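Crawl Space Vents and Foundation Vent Covers: Frequently Asked Questions

By Friederike Mühlbauer
Updated October
14 comments | 50 shares

These are the questions that come in most often at the Latwood counter and by email. Most of them are about the Veton line of foundation vents, but the answers apply to nearly any vent that sits in a block, brick or poured wall below the first floor.

What does a foundation vent do?

It lets outside air move through the crawl space. Soil gives off moisture all year, even under a plastic ground cover, and the vents give that moisture a way out. A vent is a frame set in the wall with a screen or louver across it. Some have a damper you can close.

How many vents do I need?

The answer depends on the floor area of the crawl space and on whether the soil is covered. The old rule of thumb is one square foot of open vent for every 150 square feet of floor. With a proper ground cover, many codes allow one square foot for every 1,500. Your local building office has the final say, and some counties are stricter than others.

Keep in mind that the number is for net free area. That is the open space left after you subtract the screen and the louvers. The Veton 8 by 16 has a net free area of 50 square inches. The opening in the wall is 128 square inches, so you can see how much the hardware takes up.

Where should the vents go?

Put one within three feet of each corner if you can, then space the rest out along the walls. Air needs to come in on one side and leave on the other. A house with all of its vents along the front wall will have dead air at the back, and that is where we usually hear about musty joists.

Avoid placing a vent under a deck with solid skirting, behind an air conditioner, or right next to a dryer exhaust. A dryer that blows toward a foundation vent puts a lot of lint and damp air under the house.

Can a vent be too close to the ground?

Yes. The bottom of the vent should be at least four inches above the finished grade. If the soil or mulch has built up over the years, dig it back and slope it away from the wall. If you can't lower the grade, install a vent well. A well is a curved piece of galvanized steel or plastic that holds the soil back. Put three or four inches of gravel in the bottom so that rain has somewhere to go.

Do not run mulch up to the screen. It holds water and gives ants an easy way in.
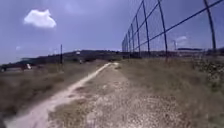

What size screen keeps mice out?

Quarter-inch hardware cloth is the usual choice for mice. A young mouse can get through a gap not much wider than a pencil, so half-inch mesh won't do it. Use galvanized or stainless wire and fasten it to the frame on all four sides. Plastic screen and window screen can both be chewed through.

Will a quarter-inch screen keep insects out too?

No. Wasps, crickets and spiders will pass through it. You can add a finer screen behind the hardware cloth, but the fine mesh cuts down the airflow and clogs quickly with dust and lint. If you add one, plan to brush it off twice a year and check whether you still meet the required free area.

My vent frame is loose in the block. Do I have to replace it?

Not always. If the frame is straight and the screen is sound, pull it out, chip away the old mortar and set it again with fresh mortar or a masonry sealant. If the frame is rusted through at the bottom, replace it. Rust at the bottom edge usually means water has been sitting there, so look at the grade outside while you are at it.

How do I measure for a replacement?

Measure the opening in the wall, with the old vent out if possible. Measure the width in two places and the height in two places, and use the smaller number each time. Then measure the depth of the wall. Block openings are usually 8 by 16 inches. Brick openings vary a good deal, especially in houses built before 1960.

Order by the opening size. The Veton flange adds three-quarters of an inch on every side and covers a slightly ragged edge. If your opening is badly out of square, call before ordering. Américo Calado handles custom sizes and will want a sketch with all four sides and both diagonals marked.

Should I close the vents in winter?

In a cold climate, with water pipes in the crawl space, closing the vents for the coldest months is common practice. Open them again in spring. If there is a furnace or water heater down there that draws its air from the crawl space, don't close anything until a heating contractor has looked at it. The burner needs that air.

In a mild climate there is usually no need to close them. Insulate the pipes and leave the vents alone.

What about the automatic kind?

An automatic vent has a coil that reacts to temperature. Ours starts to close near 40 degrees and is fully open near 70. There is no wiring. The coil can get stiff with age, and a vent that is stuck shut in July does more harm than one that is stuck open. Check them at the start of each season. On a Veton automatic, the coil can be replaced without taking the frame out of the wall. The part number is 2123-C.

Is an automatic vent the same as a flood vent?

They are different products. A flood vent lets water in and out of an enclosed space during a flood so the pressure doesn't push the wall over. It has to open by itself when water rises on either side. An ordinary vent with a damper that can be closed does not meet that requirement. If your house is in a flood zone, ask the building office which openings they accept before you buy anything. We don't sell flood vents.

I was told to seal my crawl space completely. Is that better?

It can be, if the whole job is done. A sealed crawl space has a heavy liner over the soil and up the walls, taped seams, insulated walls, and either a dehumidifier or a supply of conditioned air. It also needs good drainage outside. Done properly, it works well in humid areas, where summer air coming in through vents can condense on cool ducts and pipes.

Covering the vents with foam blocks and doing nothing else is a different matter. The soil keeps giving off moisture and the moisture stays under the floor. We have had more than one customer do this in the fall, forget it, and call the next August about a soft spot in the kitchen.

For a full seal, we sell blank covers in the same sizes as the vents. They screw to the existing frame over a foam gasket.

What can I do about birds and squirrels?

Birds rarely bother a vent that is flush with the wall. They like a ledge, so the trouble is usually with deep brick openings where the vent was set well back. Move the vent forward or add an outer grille to take the ledge away. If there is already a nest with eggs or young in it, leave it until the birds are gone, and check the rules in your state.

For squirrels, use a cast aluminum grille over hardware cloth. They will bend thin stamped louvers if they want in badly enough. Before you close an opening, make certain no animal is inside. Stuff it loosely with crumpled newspaper and look again after two or three days of decent weather. If the paper hasn't moved, go ahead.

How do I clean a foundation vent?

Brush the outside with a stiff nylon brush, then vacuum from the inside if you can reach it. Don't use a pressure washer. It drives dirt and water into the crawl space and can knock the mortar loose. Put a drop of dry lubricant on the damper pivot -- oil will collect dust.

Can I paint them?

Steel and aluminum vents can be painted with a metal primer and exterior paint. Take the vent out or mask the screen first, as paint will fill the mesh. Do not paint the coil or the linkage on an automatic vent. The plastic Ahn covers come in white, gray and brown and don't hold paint well.

Do you install?

We don't, but we keep a list of contractors in the Leltside area who do. Setting a vent into an existing opening is a reasonable job for a homeowner with a cold chisel and a trowel. Cutting a new opening in a foundation wall is not. That needs a permit in most places and someone who knows what the wall is holding up.

How long does an order take?

Stock sizes leave the warehouse in two working days. Custom sizes take three weeks, a little longer in early fall when everyone orders at once. Lucero Cáceres can tell you where an order is if you have the order number ready.

Can I return a vent that doesn't fit?

Stock sizes can be returned within 50 days if they haven't been mortared, painted or drilled. Keep the box. Custom sizes can't be returned unless we made them wrong, in which case we will make another one and pay the shipping both ways.

What does the warranty cover?

Frames and screens are covered for ten years against rust-through. Coils are covered for five. Damage from string trimmers isn't covered -- we see a lot of it, mostly on the lower left corner. Warranty claims go to Torben Tiedemann and should include a photo of the vent in the wall and one of the stamp on the inside of the flange.

Contact Latwood Vent & Hardware | Shipping and Returns | © Latwood. All rights reserved. | Back to top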